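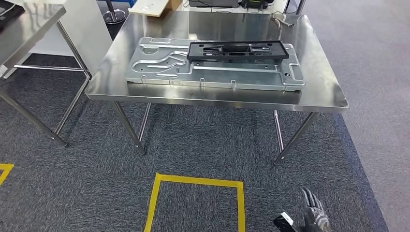 Panel on the steel table, black tray on the back of it, hand waiting bottom right

Grultton Shared Workshop forum > Builds > Getting the hand to lift sheet metal

tinsnip_37
Posted 2018-07-30

Evening all. I've put this in Builds and left the Electronics section alone, as I think my trouble is mostly mechanical, but do move it if I'm wrong. For those who haven't followed along, the aim is for the robot to pick a pressed galvanised panel up off the table, turn, and put it down on the second table without dragging it. I've been at it on and off since April and I'm enjoying it enormously, even on the evenings when nothing goes right.

The panel has ribs running lengthwise and those curly hook-shaped grooves at the left end, so there's plenty of shape in it, but very little of it is where I'd like to put a finger. There are two little bent tabs along the front edge and my plan was to use those as the grip points. The software (I'm on the Hladun planner, version 3) finds the tabs nicely when the panel is on a bit of cardboard. On the stainless top it gets confused, and I think it's seeing the tabs twice, once for real and once in the shine.

Has anyone here dealt with a reflective bench? I'd rather not cover it if I can help it, it's a lovely table.

mossgate
Replied

Cover it! Sorry, I know you said you'd rather not, but I lost a whole spring to a polished worktop and in the end a grey blanket sorted it in one evening. You can see the panel's reflection in the front of the table even in your photo, and if I can see it so can the camera. A matt rubber sheet would do and would stop the panel skating about as well.

Lovely pressing by the way. Did it come from Likville?

tinsnip_37
Replied

It did, from the scrap cage at Likville, and they let me have it for next to nothing. I bought 2 of them in case I bent one, which I then did.

oldferrule
Replied

I'm going to disagree with mossgate, in a friendly way. A blanket fixes it on your bench and then you carry the thing over to the other table, which looks every bit as shiny, and you have the same problem again when it comes to putting down. I'd leave the steel alone and sort the lighting. Get the lamps off to the side, bounce them off something white (you've got a white panel standing between the two tables already, I see) and have another go before you spend any money.

I'd also think hard about those tabs. They're small, and if the glove has any slack in the fingertips you'll be pinching cloth. I would take the panel by the long edge and leave the tabs out of it altogether.

mossgate
Replied

Fair point about the second table, I hadn't thought of that. I still say blanket on both!

On the edge grip I'm not so sure. Sheet edges are sharp and gloves aren't cheap. Mine came from Mallari and lasted a fortnight.

pipkin_and_lathe
Replied

Hello, long-time reader, very occasional poster. What is the black tray doing on top of the panel? If it's going to ride along during the lift then all the weight is towards the back right, and anything gripping at the front edge is going to have the back drooping. I had the same with a biscuit-tin lid and a battery, on a much smaller scale, and spent ages blaming the motors.

tinsnip_37
Replied

Ah, I should have explained. The tray is there to hold the fittings later on, and I set it on by eye. It isn't fastened yet. You may well have put your finger on it though, as my test lifts on the cardboard were all done with the bare panel, and I never thought to go back and try them with the tray on. I feel a bit daft.

I've got 1,065 logged tries on this project, and not one with the tray, so there's my week spoken for.

oldferrule
Replied

No shame in it, we've all done it. Move the tray to the middle before you change anything else and see how it behaves. And do check the robot is standing where you think it is. Is that what the yellow tape square on the carpet is for? My wheels used to creep on carpet tiles and I'd be a finger's width out by the end of an evening.

tinsnip_37
Replied

Yes, the square is the standing spot for the lift, so I can put everything back in the same place each time. I line it up by hand at the start and then forget to look again, so thank you, I'll check it between runs.

Here's what I'll do. Tray to the middle first, then the lamps as oldferrule says, and if the reflections still beat me I'll give in and fetch the blanket from the car. I'm going to stick with the tabs for the moment, out of pure stubbornness.

mossgate
Replied

Bring it in from the car now, save yourself the walk.

pipkin_and_lathe
Replied

Could you post the lift with the tray moved, even if it goes badly? I'd love to know whether it still droops. And if you find you've no use for the bent panel, I'd happily give it a home.

tinsnip_37
Replied

Will do, and it's yours. I'll leave it on the rack by the door with your user name on it.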